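Kamora Adds Puzzle Mode and Shorter Rounds to Browser Game Nokwood

26/12/2018

Print | E-mail

Kamora has released a free update for Nokwood, its browser game about steering a moth through a dark forest. The update adds a puzzle mode with 145 levels and cuts the standard round from 20 minutes to 10.

Players can open the new mode from the main menu without signing in. Each level asks the player to guide the moth to a lamp using a limited number of turns. Levels get harder as they go, and a hint button can be used three times per level.
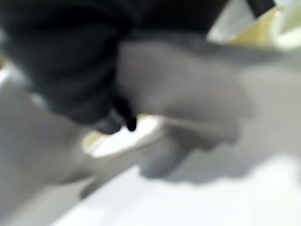 Dark material with a narrow black tip hanging from its underside.

"A lot of people play on a lunch break, and 20 minutes was too long for them," said Dilwyn Owen, lead designer at Kamora. "We had been asked for shorter rounds since March."

The old round length is still available in private rooms. Scores from the two lengths are kept on separate tables, and records set before the update have been moved to the longer one.
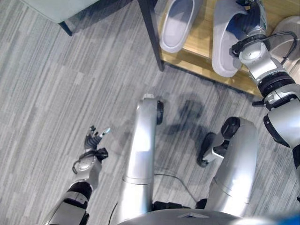 Silver robot legs over gray streaked carpet.

Controls have changed slightly. The arrow keys still steer, but the space bar now folds the moth's wings for a quick drop. Players who prefer a mouse can switch in the settings.

Evie Rowbotham, who runs the Nokwood player forum, said the drop move was hard to time on older laptops.
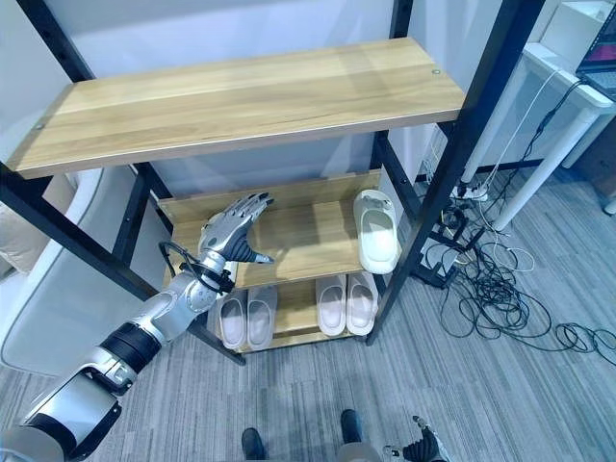

Kamora said it is looking at the timing problem and expects to fix it in the next patch. A phone version is also planned, but the company gave no date for it.

Print | E-mail

Related items
Flirnorano opens sign-ups for word game test
Falcão racing game gets night tracks
Nokwood: tips for your first round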